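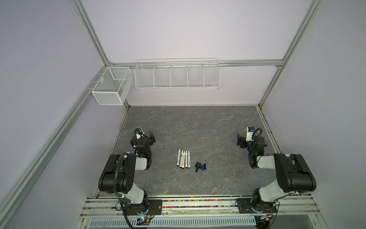

Our project this year was a small book of essays on the Didholm Light Horse, a cavalry troop that hardly anyone in our class had heard of before we started, ourselves included! We wanted to do the whole thing from start to finish, the reading, the writing, the editing and even the cover, and the cover is where we had our longest (and friendliest) argument. Half of us wanted a horse on it. The rest wanted something like the old marbled papers, and what we settled on is close to the tabletop in the photo, a dark gray with lighter white and tan veins running through it. It looks handsome on a shelf and it hides fingerprints.

The finished book has 16 essays and runs to 92 pages, with a short list of sources at the back. Most of the material came from the Gekau reading room, where the troop's order books and a good many letters home are kept. The letters were our favorites. Soldiers wrote so much about hay, boots and the price of coffee, and so little about battles, that we ended up changing our outline and giving daily life the first five essays.

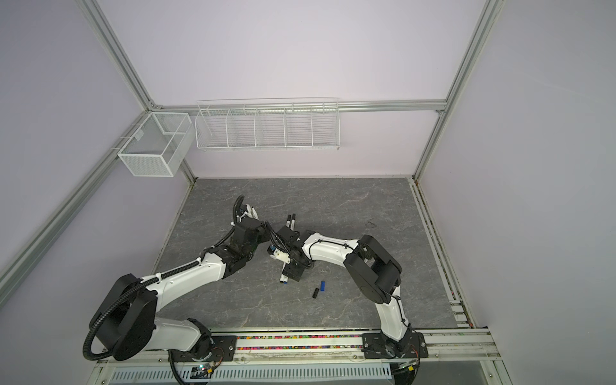 The editing took far longer than we had planned. Each essay was read by two people who hadn't written it, and then the whole group met to smooth over the spelling of place names, which the troop's clerks wrote any way they pleased. Jindau alone turned up in four versions. We kept the old spellings inside quotations and used the modern one everywhere else, with a note in the front so readers wouldn't think we had been careless.

We also set a limit of 3,000 words per essay. Two of us went over it and had to cut, and one very nice section on farriers is now a long footnote (do read it, it's in the chapter on winter quarters).

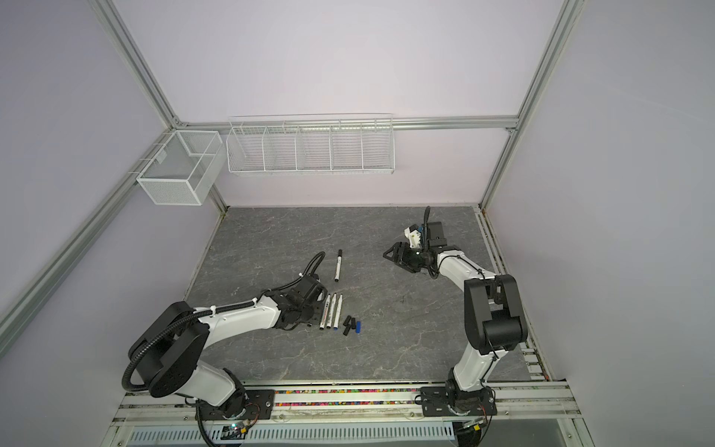 For printing we went with Mekonnen Press, who were patient with our questions about margins and paper weight. The first proof had the map upside down, so we asked for a second one and approved it on 8/30/20. The price is $15, and copies will be at the school library desk from September. We still have a folder of letters from the Jindau winter that we never got to use, and if next year's class would like to take them on, we would be delighted to hand them over, along with our notes on the handwriting.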